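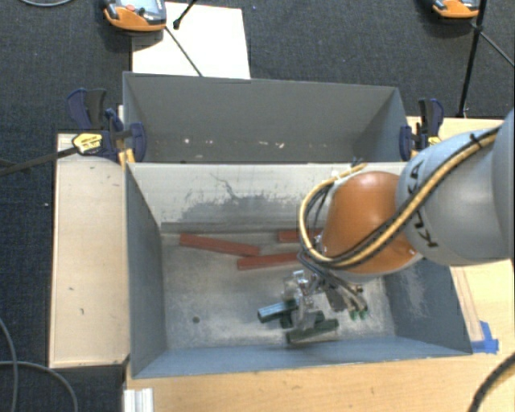

Why the planner gives up on purpose

I caught the lead developer of Isenix, the bin-picking software from Wirnia, over a very late lunch, and I asked the rude question first: why does the arm sometimes just stop and think?

"It's looking for a way out!" she told me, laughing. "Reaching a bar in a bin is easy. Coming back up past the walls with it is where we lose time."

So the planner checks the exit before it commits to a grasp (the old version did it the other way round, and she still winces about that). It gets 15 tries per bar, then it picks another one. I said that sounded stingy.

"We had it at 985 once. You could go make coffee."

Next up is a better guess at bars lying under other bars, due in July.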